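Home | Data | Scripts | Known problems | Contact

Last updated: January

# Nisora Grip Comparison: Simulated Cube Set

Maintained by Majdi Kanaan, Kuswood

## What this is

A set of simulated grasp attempts, made to compare two gripper controllers on the same arm model. One controller is Fodley, which closes the fingers at a fixed speed and stops on a force limit. The other is Saab, our in-house name for a learned policy that decides for itself when to close. Both drive the same hand, with the same finger geometry and the same starting poses.

I should say early that I don't think this data settles which one is better. It was collected because two people in the group were sure they already knew, and they disagreed. Read the numbers with that in mind.

There are 200 episodes, split evenly between the controllers. An episode is one attempt. There are no retries inside an episode, and failed attempts are kept.

## Views

Two views are stored per episode. `side` looks at the arm from outside and `hand` looks out past the fingers. The side view is for people. It helps when you want to know what the elbow and wrist were doing, and it is close to useless for judging contact. With the red and green cubes tucked up under the hand, the fingers don't show at all.

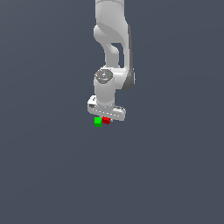
## What the hand view gives you

The hand view is what the Saab policy gets as input, so it is also what you should look at before believing anything the policy does. Fodley ignores images completely and uses joint positions and the force estimate.

Shading is flat. The cube has a bright front face and a darker top face, and that step in brightness is the strongest edge in most images. I suspect the learned policy leans on it heavily. When I changed the light direction in a side test, Saab's closing time moved and Fodley's didn't. That test is not part of this release because I ran it on a single Saturday with a script I would rather not defend.

The hand view also has no floor texture and no visible shadow under the cube, so distance has to come from apparent size and from where the cube sits relative to the fingertips. A person can do this well enough when there is clear space between the cube and both fingers.
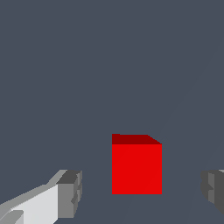
It gets harder as the hand moves in, and most of the arguments about this data have been about the last part of the approach. If you plan to train on the set, I would start by plotting the finger opening against time for a few episodes from each controller. The Fodley curves are dull and nearly identical. The Saab curves wander, and in some episodes the fingers start to close, open slightly, and close again. One of my colleagues calls this "searching." I call it noise until somebody shows me otherwise.

Images are stored as 8-bit RGB, values 0 to 255. Frame rate is 30 per second for both views. Joint states are logged on the same clock, but the force estimate lags it. See Known problems.

## Contact labels

Every image in the hand view has a `contact` field: `none`, `left`, `right`, `both` or `unclear`. The labels come from the simulator's collision report, and I overrode none of them by hand.

Please do not try to relabel from the images. Close to the cube, the dark block on the left finger sits right against the cube's left edge on screen, and the right finger is down to a light gray sliver. Two surfaces that meet in the picture may or may not meet in the simulator. We had two people label a batch by eye and their answers were poor enough that I dropped the exercise.

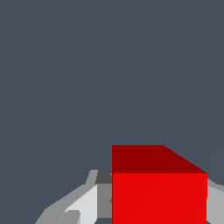 FIELDS

`episode_id`: integer, unique across both controllers.

`controller`: `fodley` or `saab`.

`t`: seconds from the start of the episode.

`q`: joint positions, in radians.

`opening`: distance between the fingertips, in millimeters.

`force_est`: estimated grip force. It is computed from motor current in the simulated drive, and I would treat it as a relative number. Anyone quoting it in newtons is braver than I am.

`contact`: as described above.

`success`: true if the red cube is still between the fingers 5 seconds after lift starts. The green cube is a distractor and does not count either way.

KNOWN PROBLEMS

The `success` rule is generous. A cube that has rotated badly in the grip still passes. I kept the rule because it is the one Fodley was tuned against, and changing it late would have looked like picking a winner.

The force estimate lags the joint log. The lag is not constant between episodes, so you can't fix it with one shift. Fodley uses this signal to stop closing, which means the lag handicaps Fodley and leaves Saab alone. I have seen the set cited internally as proof that the learned policy grips more gently. It might. This data can't tell you.

Friction is the simulator's default for every surface. Real finger pads are not like that.

The starting poses were drawn from a narrow range. Both controllers do well in the middle of it. Near the edges Saab fails more often, but there are too few edge poses for me to put a rate on it.

Similar hand views can come from different episodes, and even from different controllers. Don't assume that two images belong together because the cube and the gray finger parts line up. Check `episode_id`.
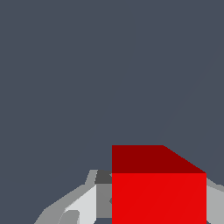 Hand view, red cube, fingers to either side.

## Splits

There is no official test split. If you need one, split by episode and never by image. Neighboring images are so alike that an image-level split will give you a lovely score and no information. We made this mistake ourselves in the first round, and the plot from it is still going around in a slide deck.

## Before you quote a result

State which controller, which success rule and whether you used `force_est`. If you compare the two controllers, say what you did about the lag. "Nothing" is an acceptable answer as long as it is written down.

I would also like to see one run on real hardware before this set is used to argue for buying anything. The request is in. Until it happens, the comparison is between two controllers in one simulator, picking up one cube.

## Changes

Second release: removed the hand-made contact labels, added `unclear`, corrected the units on `opening`.

First release: do not use.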